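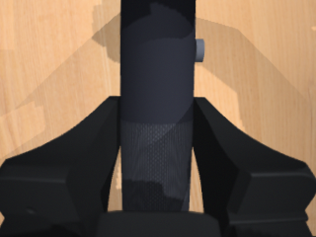
Simulated trials need to be labelled as simulated

I sit on a small working group that writes purchasing rules for handling equipment. Most of what we argue about is dull, and this is one of the dull ones, but I think we have it wrong.

Our draft says a supplier must show 2,000 grasp attempts before a gripper goes on the approved list. It doesn't say where those attempts have to happen. Last January Sterano sent us a report with a success rate on the front page, and it took me until the appendix to learn that every attempt was run in a simulator. Nalen did the reverse and sent 1,000 attempts on a real bench. Under the draft, Sterano passes and Nalen fails.

I have nothing against simulation. It is cheap, it breaks no fingers, and you can change the friction or the lighting before lunch and run the whole lot again. A small shop in Gidmont can try grips it could never afford to try on hardware. If we banned simulated results we would lose those suppliers and learn less.

But a contact model is a set of guesses about surfaces. A patterned grip band on a rendered cylinder may be only a picture laid over a smooth shape, and the report should say whether the texture has any effect on the physics. The same goes for a knob on the side. Does it collide with anything, or is it decoration?

I would put three requirements in the standard. Simulated and physical attempts are reported in separate columns and never added together. The friction values, object masses and finger stiffness are listed beside the results. Every image from a simulator carries the word "simulated" in its caption.

Polat objected that this means extra paperwork. It does, and I'd put it at one page. The settings already sit in a file somewhere, and a buyer who has 6 grippers to compare should not have to phone each firm to ask for them.

The draft is open for comment until October 27, 2026. I will be asking for the attempt count to be split before we vote on anything else.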